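Visit to the Nurnent handling lab, September

We got there at 2 and went straight to the table stations.

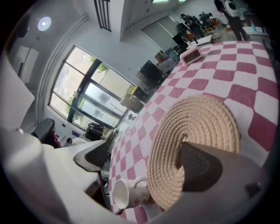 Damián Cuautle runs the floor and had the house rules printed on one sheet. There are 12 of them. Most cover the hand-held grippers. Check the fingertip pads before each session and swap them if the texture has worn smooth. Wipe them between operators. Keep bags and cases out of the walking path. A session stops at 55 minutes and the operator takes a break, even in the middle of a task.

Mugs and other ceramics have their own rule. One chip and the piece goes in the bin, and the log gets a line with the operator's initials. Murthy, the other site we saw this year, lets people finish the session first. I prefer the Nurnent way.

The arm stations have a separate sheet, with three rules on who may stand within reach while power is on. I asked for a copy and Damián said he would send it. Our own sheet at Kekero says nothing on breaks, so I will raise that first.

Contact | Copyright Kekero | Back to top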